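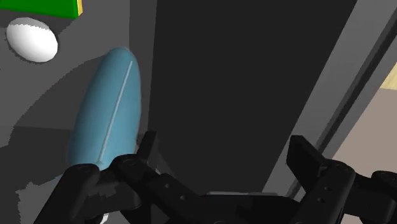 Week 2: House Rules for Simulated Arm Work

Marncombe College, Robot Manipulation Lab
Course handout, January

Last week was all about getting the simulator running, and most of you got an arm to move, so well done! This week we slow down and talk about rules. I know how that sounds. But I love this part of the course, and I hope to win a few of you over, because good practice in simulation is where you pick up the habits you'll carry to the real arms in March.

Read this before lab. Bring it with you. The checklist at the end is what I'll have in my hand when I come around to look at your runs.

Why bother with rules when nothing can break

A simulated arm can drive its elbow through a table a thousand times and the only cost is electricity. That freedom is wonderful and you should use it. Try wild things. Set the gains too high on purpose and watch what happens.

The trouble starts when a run is going to be used for something: graded, compared with another team's run, used to train a policy, or moved over to hardware. From that moment other people depend on what you wrote down and on the limits you kept. So the course splits all simulation work into two kinds.

Sandbox runs. Anything goes. Save nothing to the shared drive.

Record runs. Every rule in this handout applies, from the first one to the last, and the run goes in the log even if it fails.

Say out loud to your partner which one you are doing before you press start. It feels silly for a day or so and then it becomes second nature.

The three documents we lean on

First, the Jostlow scene sheet. Every scene in the course has one. It lists the objects, their masses, the friction values, where the arm is mounted, and which surfaces count as fixed. If you change anything in a scene, you make a new sheet with a new letter after the scene number. Scene 122 becomes 122a, then 122b. You never edit 122 itself.

Second, the Amano limits table. These are the course's own speed and force limits, which we apply in simulation and on the bench alike. They are tighter than the arms need. We like it that way in a teaching lab.

Third, the industry safety standards for robots, which we'll read parts of in Week 5. ISO 10218 is the main one for industrial robots. You don't need it for this lab, but if you are curious, the library has a copy and the definitions section is a surprisingly good read. Keep in mind that following our house rules does not make anything "compliant" with a published standard. Please don't write that word in your reports.

Rule 1. Set limits before motion

Load the limits file first, then the arm, then the objects. If you load the arm first, the simulator fills in its own defaults and they are far too generous.

For record runs at the basin, the gripper moves at no more than 100 mm per second whenever it is below the height of the rim, and no more than 30 mm per second once a fingertip is close enough to touch something. Above the rim you may use the free-space limit from the table.

Teams always ask whether they can skip the slow part when the approach path is clear. No. A path is clear in the plan, and the plan was made from an estimate of where things are. Part of what we're practicing is respect for that estimate being a bit wrong.

Rule 2. Treat the walls of a container as obstacles

A gripper working inside a basin or a bin has hard surfaces on several sides, and beginners tend to plan for the object and forget the sides. Your collision model must include the rim, the inner walls, the floor of the container, and any fixtures that stick up or hang over. Thin curved parts are the usual troublemakers. A simplified collision shape can swallow the open space under a curve, and then the planner refuses a perfectly good path. Or the shape is too thin, and the wrist goes right through the part without the log saying a word.

So turn on the collision overlay and look at it. Really look, from several cameras, with the arm at the pose where it will be closest.

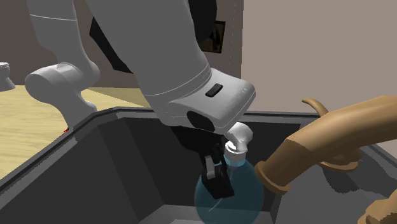 Figure 2.1. Close quarters: gripper finger at the pump bottle, tan-brown tubular parts to the right.

When you check clearance, check the whole arm. The fingers get all the attention, and meanwhile the forearm or the back of the wrist housing is the thing that brushes a rim. I ask for a clearance number for three parts of the arm in every record run: fingertip, wrist, and elbow. Hivora prints all of them if you switch on the full report. If one is missing, your run goes back to you.

Rule 3. One camera is an opinion

This is my favorite rule and the one I will nag you about most. From a single view, a finger that overlaps a bottle could be touching it, or hovering well in front of it. The picture cannot settle that. Before you write "contact" or "grasped" in the log, you need one of the following:

a second view from a clearly different direction
a contact report from the physics engine, with the time step
a gripper width reading that stays above fully closed while the fingers are pushing

Two of these is better. If you have none, write "contact unknown" and move on with a clear conscience! Unknown is a perfectly respectable thing to find in a log. A confident guess does real damage, and it may be weeks before anybody catches it.

The same goes for a clear or see-through object. Our renderer shows the far wall through the body of some bottles, and it is easy to misjudge where the front surface is. Use the pose readout for see-through objects every time.

Rule 4. Write down the pose you started from

Reset scripts are not as repeatable as people think. Objects settle after they are dropped in, and round ones may roll. Wait until the settle flag shows true, then save the pose of every movable object, including the ones you don't plan to touch. A small object off to one side is exactly the one that will end up under a finger later on.

If an object settles somewhere odd, such as leaning on a wall or resting on another object, keep the run. Odd starts are valuable. Mark it "unusual start" and let the rest of us enjoy it too.

Rule 5. Failures stay in the log

You may stop a record run at any time and for any reason. You may not delete it. Give it one of the stop codes:

S1 operator stop
S2 limit exceeded
S3 collision with a fixed surface
S4 object lost or out of reach
S5 software fault

Then add a sentence in your own words. "S3" alone tells me very little. "S3, back of wrist met the rim while the fingers were going down for the sponge" tells me what to fix, and it also tells the next team what to watch for.
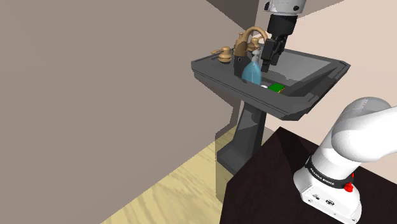
Choosing the right code takes some judgment, and teams do disagree. If a run hits a speed limit and then bumps a wall, use the code for whichever came first in the time steps. If you stopped the run yourself when you saw a bump coming, that's S1, and I'm delighted you were watching. Good operators have plenty of S1 entries. I grade on the quality of the notes and never on how few stops you have, so please don't be shy with the stop key.

Rule 6. Keep the base where the sheet says it is

Moving the mounting point a little to make a reach easier is tempting, and in simulation it costs one line. On the bench it means unbolting an arm from a table. So for record runs the base stays put. If the task can't be done from there, that's a finding - write it up, propose a new mounting point, and make a lettered copy of the scene sheet.

The same goes for tables, walls, and anything else the sheet calls fixed. If an arm reaches "through" a fixed surface at any time step, the run is S3 even if the end result looks beautiful.

Rule 7. Shadows and textures are not measurements

Some of our scenes draw shadows with stair-stepped edges. That comes from the render settings and has no effect on the physics. Don't judge a height or a gap from a shadow edge, and don't crank up the render quality in the middle of a set of runs to get a nicer figure. If your policy uses camera images, a change in render settings is a change of scene and needs a new letter.

Checklist for record runs

Said "record run" out loud
Limits file loaded before the arm
Scene number and letter match the sheet
Collision overlay checked from more than one camera
Settle flag true, all movable poses saved
Clearance reported for fingertip, wrist, and elbow
Contact claims backed up as in Rule 3
Stop code and a sentence, if stopped
Render settings unchanged from the last run in the set

For lab this week

Work in pairs. Do as many sandbox runs as you like in scene 122, then do your record runs with the approach only - bring the fingers to the pre-grasp pose, hold, and retreat. Grasping comes next week. Trade logs with the pair next to you and try to work out what happened in their runs from the log alone, without opening the video. Write down every question you had to ask them. Those questions go in your report, under "Gaps," along with how you would change your own logging.

Reports go in the course folder before the next lab. If your copy of the Amano table still has the old column headings, download it again.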